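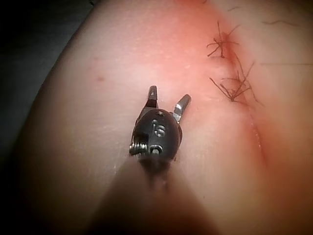 30/05/2023

In January I decided to learn to cook from a single cookbook, start to finish, no skipping. The book is *The Hamann Kitchen*, which I bought secondhand because it was cheap and the cover was a nice green. It has 186 recipes. I have made 184 of them, if you count the aspic, and I do count the aspic.

The two I have left are both eel.

I should have read ahead. I flipped through the soups, saw plenty I liked, and never looked at the chapter called "From the River," which is mostly things the author caught as a boy and has strong feelings about. The fish counter at Estano can order an eel, but I'd have to take three, and there is no version of my life that needs three eels.

Some notes from the first 184, for anyone tempted. The bread is excellent once you ignore the oven temperature. The dumplings want twice the flour. "A glass of vinegar" depends a lot on the glass -- mine was a pint, and the cabbage had to go out with the trash. The plum cake is the best thing I've ever baked and I have made it so often that I'm no longer asked to bring it places.

I'm also now the owner of a Skitier food mill, bought for one sauce on page 3. It has eleven parts and takes longer to wash than the sauce takes to eat. It lives on top of the fridge, where I can resent it from any chair.

The plan was to finish before summer. There's a little smokehouse out in Draruvby that sells eel by the piece, but it comes already smoked, and the book says fresh, and underlines it. I may drive out there anyway and see if they'll sell me one before they light the fire.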